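From: Annunziata Benedetti
To: Hillwood Tea and Coffee list
Subject: Re: [hillwood-tea] Cups for the spring tasting, and the water question

Dear all,

Thank you for the many replies to my first message. I was travelling until Wednesday and could not answer each person, so I try to do it here in one letter. I quote only the part of Vemel's message which I want to answer, the rest is in the archive.

> I still do not see why we should change from the white bowls. With white
> you can judge the liquor at once, and everybody on this list has learned
> on white. Dark cups look very nice on a shelf, but in a tasting they hide
> half of the information. Also I would like to know what water was used in
> March, because my notes from that day make no sense to me. The second
> oolong was flat and the third was nearly salty.
>
> Vemel

Dear Vemel, I agree with you about the colour of the liquor, and I do not propose to throw away the white bowls. My proposal was smaller. For the first round, when we taste blind, I would like that we use dark cups, so that people do not decide with their eyes before they drink. I have seen it many times, also with myself: the tea is a bit darker than the one before and already I write "stronger" on the paper. In the second round we pour the same teas in white and everybody can look as long as they want.

The shape matters to me more than the colour. A straight cup keeps the smell better than an open bowl, but it cools more slowly, so we must wait longer before the first sip. At home I now wait four minutes after pouring. With the bowls I waited two and a half.

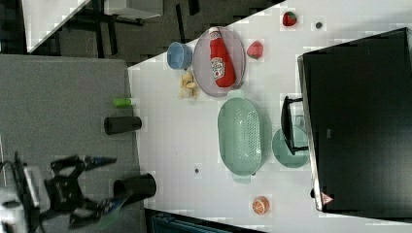 Filed under: Cups and tableware

For those who asked about size: I would take a cup which holds enough for three good sips and no more. If the cup is large, people feel that they must finish it, and after the sixth tea they are tired and the notes become very short. Kakakhel wrote to me privately that he prefers to have a handle. I understand this, but cups with handles need more place in the cupboard, and we have only the two shelves. A cloth around the cup does the same work.

About the price, I asked in two shops. One can give us a set of 40 plain cups for 898 crowns if we collect them ourselves. The other wants 2,644 for the same number, with a nicer glaze, and I think this is too much for cups that will be knocked together in a box. The cash box has 813 at the moment, so even for the cheap set we miss 85. I can put in this difference and take it back in the summer, if nobody is against it.

Now the water. Vemel is right that the March notes are strange, and I believe I know the reason. We filled the first two kettles from the tap in the hall and the third from the bottles which were left over from the Torkidberg weekend. This bottled water is quite hard. I did not think about it during the tasting, only on the train home. I repeated the third oolong in my kitchen with both waters, and with the bottled one I also found this salty taste, or perhaps I should say mineral. The flat taste of the second oolong I cannot explain. It was the same tap water as for the first, and the first was lovely. Maybe the leaves were simply old. Did anyone keep the packet? I would like to see what date is printed on it.

For the spring tasting I propose that we use only one water for all teas, and that we write on the sheet which water it was. Please do not bring your own filtered water this time, even if it is better. I know that some of you have strong opinions here — I have them too — but if every table has a different water we cannot compare anything afterwards.

One more practical thing. Last time the scales were on three different tables and one of them showed a different weight for the same spoon of leaves. I will bring mine, and it would be good if we weigh everything at one place before we begin, in the small paper bags. If you have such bags at home, please tell me how many.

To Kakakhel: yes, the smoked tea comes last. I have put it at the end of the list, and after it we serve nothing except bread.

Still open:

— who can collect the cups, if we decide for the cheap set
— whether we begin at ten or at half past ten
— the packet of the second oolong

Please answer to the whole list and not only to me, because otherwise I must copy everything by hand and I make mistakes.

With kind regards,
Annunziata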